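Gripper lets go of flower stems halfway to the vase, no fault shown

Asked by Ketsara Luangrath, 28 February 2025

Hi all, hoping somebody has met this one before because I'm going a bit mad! We've got a two-armed station doing flower arranging (pick a stem off the table, pop it in a vase) and the right gripper has started opening on its own during the lift. It doesn't throw an error, the log just says position reached and carries on, so the arm then solemnly posts nothing at all into the vase. It ran happily for 875 cycles before the first drop. I've swapped the finger pads, rebooted everything and re-run the homing. The other station across the way runs the same software and has never done it. 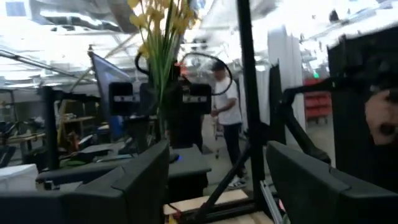

Filed under: Grippers and end effectors

A bit more detail in case it helps. The drops nearly always come when the arm is stretched out and the wrist rolls over. Thin stems are worse than thick ones. What really bothers me is that on the last one the fingers snapped shut again straight after, and my colleague Montri was reaching in to pick up the stem. He's fine, but I've stopped running it with anyone near. 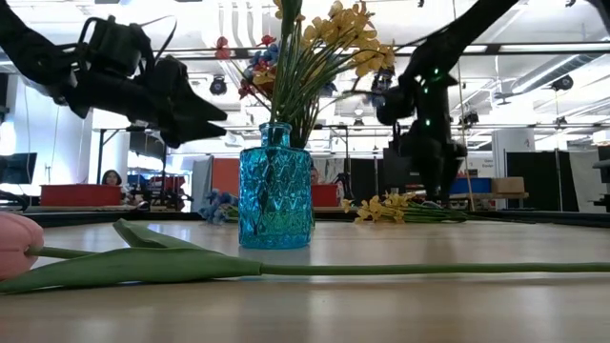
2 answers

Hartley
Accepted answer

Sounds like the gripper cable to me. We had exactly this in July: a wire had broken inside the sleeve at the wrist, and whenever the joint rolled past a certain point the gripper lost contact for a moment, came back up and re-homed itself. Re-homing means open, then shut, which fits your snap. The log never caught it as it only polled between moves.

Power down, unplug the cable at both ends and put a meter across it while you bend it gently near the wrist. If the reading jumps, bin it, don't tape it. When you fit the new one leave more slack in the loop than you think it wants. And please use the stop button before hands go in, a paused program won't prevent a re-home (ours didn't!).

Plunmont

turn the grip force up? mine was dropping pens and that sorted it

Comment from Ketsara Luangrath: Tried the force first, it just squashed the tulips. Hartley, the meter jumped all over the place, so new cable on order, thank you!!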